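Re-zeroing the gripper on the small parts cell

Posted May 3, 2023, in Workshop notes, Gultumetti

I promised the evening group at Staltuldale I would write this up properly, so put the kettle on, because I do tend to go on a bit. The job itself takes 32 minutes if your hex keys are where you left them (mine never are).

Start by parking the arm and switching the cell to manual. Open the fingers fully and brush out the slots with a dry paintbrush. Have a good look along the inner edges while you're down there. If one has gone shiny, swap the pair, as a new finger next to an old one will always pull the part over to one side.

Now lay a spur gear flat on the mat and bring the open gripper down over it slowly, on the lowest jog speed. You want the tips either side of the teeth, with nothing touching yet.
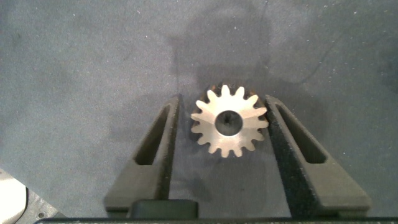
Close in steps of 3 and keep your eye on the gear. If it slides before both tips have met it, open up again and nudge the arm towards the side that touched first. Be patient with this bit! I usually need four or five goes, and the Prakov cell needed rather more last November.

Once the gear stays put, save the position as your new zero and write the number in the book. Ours came out at 447, but yours will be your own, so please don't copy it.

Then run five slow picks, turning the gear a little between each one so that the tips land on different teeth. The Obradović sheet has you do this at full speed, and I'd leave that until after lunch.

Next page: changing the mat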